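**Ticket: Left and right grippers out of step in saved episodes (bimanual cell, glass hanging task)**

Status: open, workaround in place
Site: Oddale
Component: Illik recorder, Breseck teleop bridge
Opened: 12 May 2026

**What's going wrong**

When I play back episodes from the glass task, the right gripper's closing signal shows up late compared to the left one. The joint angles look fine on both sides. It's only the gripper channel, and only on the right. On a single-arm task you'd never notice, but we're passing glasses from one hand to the other, so the saved data has the left hand letting go before the right hand has closed. A policy that learns from that is going to drop a lot of glasses!

I first saw it on episode 85, because I'd pulled that one up to check something else (the camera exposure, which was fine). Then I went back through the whole batch with the plot window open, and 17 episodes have it clearly enough to see by eye. The rest look clean.

**What I expected**

Left opens after right closes, with a short overlap where both are holding the stem. That's how I teleoperate it, and you can feel it in the leader handles.

**Steps to reproduce**

1. Start the bridge, then the recorder, in that order.
2. Home both arms.
3. Record any episode with a handover in it.
4. Open it in the viewer and put `grip_l` and `grip_r` on the same axis.
5. Repeat without restarting the bridge. It tends to show up after a long session, not on the first few.

**Things I tried**

Restarting only the recorder: no change. The lag was there on the very next episode.

Restarting the bridge: clean again, at least for a while. So I was pretty sure by then that the recorder was innocent.

Swapping the two USB ports on the workstation: the lag stayed with the right arm. I was hoping it would move, since that would have been a nice cheap fix.

Turning off the preview window: no difference, though the machine got quieter.

Logging raw packets at the bridge: this one paid off. The right gripper messages go through a buffer that the left ones skip. The buffer is supposed to be emptied on every tick, and it's emptied only when a new target comes in. If I hold the right gripper open and still for a long time, old messages sit in there, and once I start to close it the new ones line up behind them. I read that part of the log three times and then did a small lap of the room.

The buffer is set to 2,000 messages, so it has plenty of space to hide in.

**Why this task shows it so well**

The glass task is the best bug finder we have, and I say that with real affection for it. Every episode starts from a fresh layout, and I don't tidy the table between takes, so the learner gets to see the stand and the glasses with other stuff nearby. The right hand also spends long stretches doing nothing while the left one works, which suits this bug perfectly. 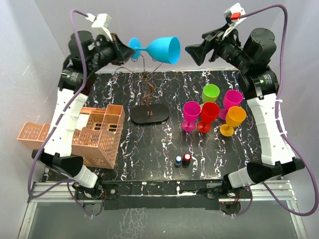 My favorite stretch of the task for checking the sync is the moment before a handover, when one hand has the glass and the other is waiting. With the cyan glass held sideways by the left gripper and the right one open and facing it, the two channels should be as far apart as they ever get: left closed, right open. I now use that pose as my test. I hold it, count slowly, then close the right gripper on purpose and look for the delay in the plot. If the bridge is going to misbehave, it does it right then. The glasses still standing on the right side of the table are handy too, as I can run a few more tries without resetting anything.

**Workaround**

Restart the bridge every 2 episodes. It's slow, but I haven't had a bad one since I started doing this. Please keep the recorder running through the restart or the episode numbers start over, and then we get to have the Do incident all over again (see the naming ticket from December).

**Data cleanup**

- The 17 bad episodes are tagged `grip_lag` in the index. They are not deleted.
- I don't want to shift the right channel by a fixed amount, as the lag isn't the same from one episode to the next.
- The camera streams and joint angles in those episodes are good, so they could still be used for anything that doesn't train on gripper commands.

**Proposed fix**

Empty the buffer on every tick for both sides, or drop it altogether. The left arm has been living happily without one. I have a patch for the first option on my branch and it's passed the waiting-hand test each time so far. I'd love for someone on the bridge side to look it over before it goes on the main machine.

**Update, same day**

Ran a long session with the patch and no restarts. The right gripper closes when I close it, the overlap is back in the plots, and handovers look great in playback! Leaving the ticket open until the patch is merged and the tagged episodes have been recorded again.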